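Two Grippers and a Dead Desktop

03/04/2025

I went out to Farkby thinking a gripper is a gripper. Two hours with the Bavholm and the Daseo cured me of that!

Both cost $2298, both bolt onto the same arm, and both got the same chore: take apart old office PCs. The Daseo is the strong one (up to 200 newtons, says the spec sheet) and it yanked drive cages like it was mad at them. Inside a crowded case, though, its wide jaws kept bumping into things, and I winced every time.

So we swapped in the Bavholm, with its long skinny fingers, and switched the controller over to the Fukuda box, which lets you creep down in tiny steps. I got to drive. Slow is the only way to do it near a motherboard, trust me. 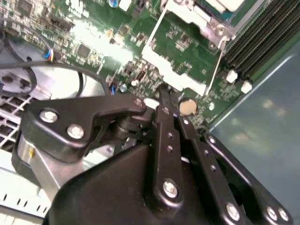
The wrist camera took some getting used to, too. Shiny metal throws glare right back at you, and I kept wanting to tilt my head to see around it. After a while I turned the speed down again and quit fighting it. I'd still take the Daseo for the heavy stuff, but for small parts I want the Bavholm and a big cup of coffee.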